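Payroll notes, 2/16/22

Quick one this month, sorry, W-2 corrections are eating my week. If your W-2 has the wrong address you do NOT need a new one. Wrong Social Security number, yes, email payroll and we'll send a W-2c. We mailed 754 forms and 21 came back to the Lanwood office. 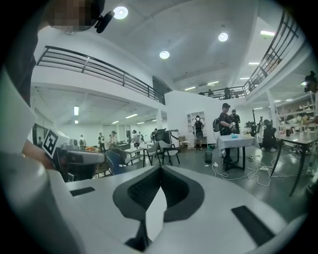
Also the W-4. Anybody who claimed exempt last year has to file a new one or we go back to withholding as single, no adjustments. Form is in Plultora under My Pay. Nastgate and Medrano staff can still hand in paper.

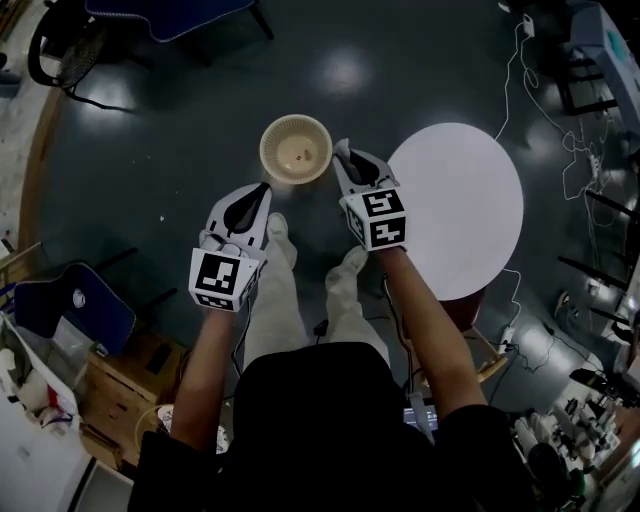
Dependent care FSA receipts next. Claims for last year stay open til June, and over 800 dollars in claims is sitting there with no reciept attached. Need the provider's tax ID and the dates of care. Paper copies go in the payroll tray, please, not a round woven basket like the tan one on the floor there. Anything loose gets lost. Uploads are faster anyway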